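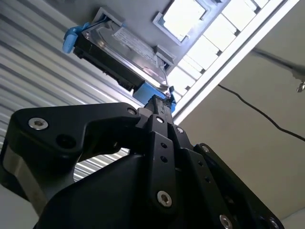 A 3.5-inch drive in its bay, with the gripper below it.

Progress report to the Jarkmont Fund: the Sastevham late-night film series
Tuesday, April 14, 2026

Hi Rūta,

You asked for something shorter than last time, so I'll try, but you know how I get once I start on movies.

We're past the halfway point of the season and I'm happy with how it's going. The little screening room on Kuusk Street seats 80, and we filled it twice: once for the werewolf double bill and once for The Lake Wife, which I honestly thought would bring in a dozen people and their dates. It's a slow, weird, very sad ghost story with about three lines of dialogue in the first half hour, and people stayed in their seats right through the credits! Our smallest crowd was 48, for the giant insect night. I blame the weather and also the second movie, which is bad in a way that stops being fun pretty early.

Programming. We've shown all but 4 of the titles on the list you approved. Two changes to tell you about. I dropped the haunted submarine picture (the rights holder stopped answering my emails) and put in Pluncombe, the village-cult comedy Tarmo Paulauskas has been pushing on me since October. He was right and I've told him so. The lead plays the whole thing completely straight – a retired butcher who thinks the new vicar is a scarecrow – and that's why it works. If he'd winked at the camera even once it would have died. The ending falls apart a bit, there's a chase that goes on forever, but the crowd was so far on its side by then that it didn't matter. The other change is only an order swap. The vampire western moves to the last night and the swamp movie comes forward a week.

Talks after the show. Mixed. Tarmo's intro to the werewolf night ran long and I had to do the throat-cutting gesture from the back row. His one on rubber monster suits was the best thing we've done, and people hung around in the lobby arguing until we had to lock up. I'd like to move all of the talks to after the movie, with a chair and a microphone and no slides.

Money. We're on budget. The one overrun is $200 on subtitles for The Lake Wife, since the file we were sent had none and the replacement wasn't free. I've covered it out of the poster line. Posters for the last stretch will be black and red only, which suits vampires fine.

What's not going well: the printed program notes. I write them too late, they're too long, and I find them on the floor afterward. I'd like to swap them for a single card with the title, the year and a paragraph on why I picked it. Let me know if the fund needs the longer notes for its own records and I'll keep writing them.

Still to do:
- confirm the print for the vampire western
- get your logo onto the new cards (could you send the version with the white background?)
- pick the audience-choice title – the swamp sequel is well ahead so far, heaven help us

I'll send the final report with the full attendance sheet once the season wraps. Come to the last night if you can, I'll save you a seat on the aisle.

Recent items
Werewolf double bill: what people said
Why we love a bad rubber suit
Pluncombe added to the season
Getting to Kuusk Street after dark
Jarkmont Fund: first report from Sastevham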